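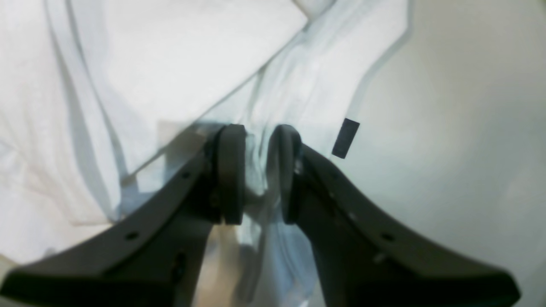
1/
The Katmont Museum of Prehistory has completed its first study of the clay impressions recovered at Bivix, a lakeside settlement of the late Neolithic. This thread sets out the main findings. The full report will be available from the museum library in May.

2/
No cloth survives at Bivix. The lake bed is too acidic for plant fiber, and the upper layers were plowed for generations. What remains are 40 pieces of fired clay on which textiles were pressed before the clay hardened.

3/
The pieces come from the floors of two houses near the old bank of the Isov. Most are fragments of storage jars. A smaller group may be lids, although their edges are too worn for us to be certain.

4/
Dr. Ute Hollmann, who directed the excavation, made a silicone cast of every impression. A cast turns the hollow left in the clay back into a raised surface, and the direction in which each thread was spun can then be read under low light.
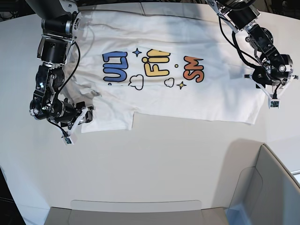 5/
Plain weave is the most common structure. The finest piece has 10 threads to the centimeter in each direction, which is close work for this region and period. The coarsest has 5, and its threads vary a good deal in thickness.

6/
Twined fabric also appears, mainly on jar bases. Siu-fong Chu, our textile specialist, believes the potters set wet vessels on old mats so that they could be turned as they were shaped. The same worn mat seems to have left its mark on vessels from both houses — a broken strand recurs in the same position.

7/
The Dương Collection kindly lent comparison material from upstream. Those impressions were made with cord wrapped around a stick and are decorative. At Bivix the marks are on bases and inner walls, where few people would have looked at them.

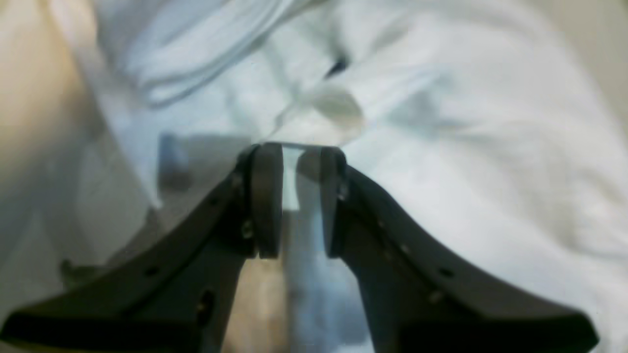

8/
The second house also yielded a pair of narrow bone strips, polished on their inner ends. Dr. Hollmann reads them as the arms of a clamp that held cloth under tension during mending. They would have closed much like the two dark gray fingers in the picture, with their tips facing each other across a narrow gap. The binding that joined the strips is lost, and other uses remain possible.

9/
The casts will be on display in the east gallery from Saturday. The original fragments stay in storage while sampling of the clay continues.

10/
Researchers who wish to examine the casts should write to the collections office. Requests are handled in the order received — please state the piece numbers required and the equipment you intend to bring.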